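The Handle

So I was on my second coffee and my second rewrite of the grasp planner when Naima Abdel Hamid rolled her chair over and asked if I'd been home. I told her sure, in July.

She didn't laugh. We'd both been on the Bullilero job too long for that. Dumow had promised the customer a robot that could open a cabinet with the power on, and I was the one writing the part that decided where the thumb goes. The thumb! Four years of school and I dream about a thumb.
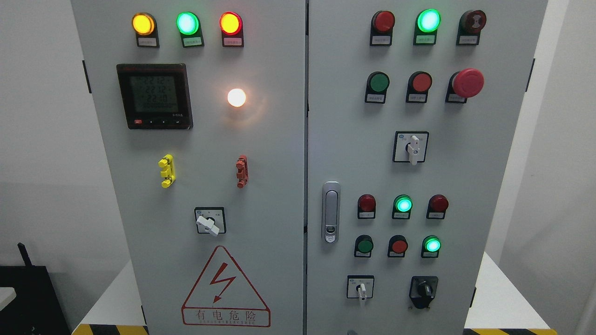 The cabinet, and my whole summer.

You'd think the lights would be the hard part, and they sort of were (the detector kept telling me the glow next to the meter was a button, and wanted to press it). But Sohail Lodhi fixed that one over lunch, the show-off, and then it was just me and one silver latch with a keyhole in it. My log had 3,424 lines of the planner saying no. No path, no path, wrist limit, no path. I'd started reading them in my mother's voice.

"Maybe it doesn't want to," Naima said.

"It's a cost function, it doesn't want anything."

"You said good night to it yesterday."

Well, okay, I had. I pulled the penalty on the elbow way down, mostly so she'd stop looking at me, and hit run. 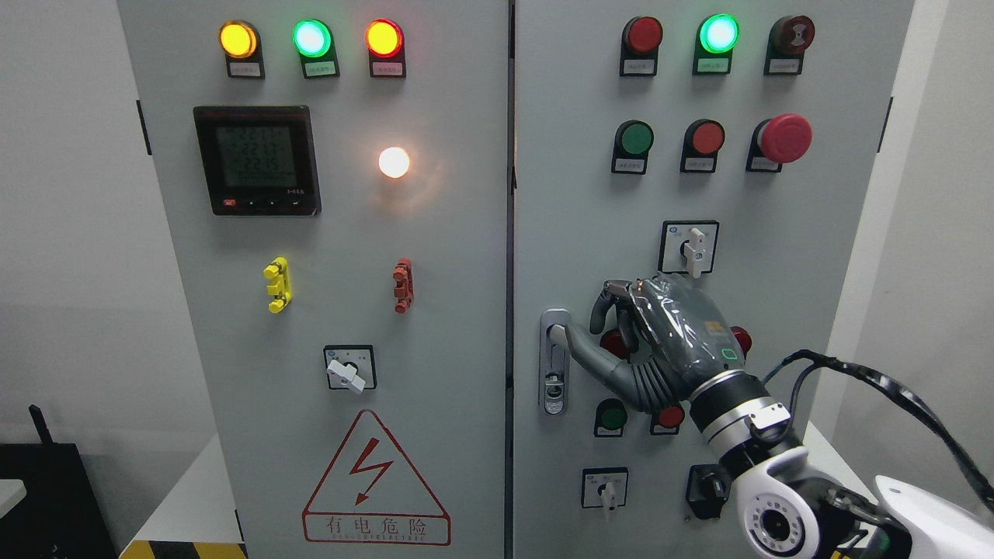 I don't think either of us breathed for about 2 minutes. The log sat there with its cursor blinking, and then it printed a line I'd written back in the spring and never once seen come up. Contact, thumb. I'd even spelled it wrong. Contcat.

"Leave it like that," Naima said, and she went to get Sohail.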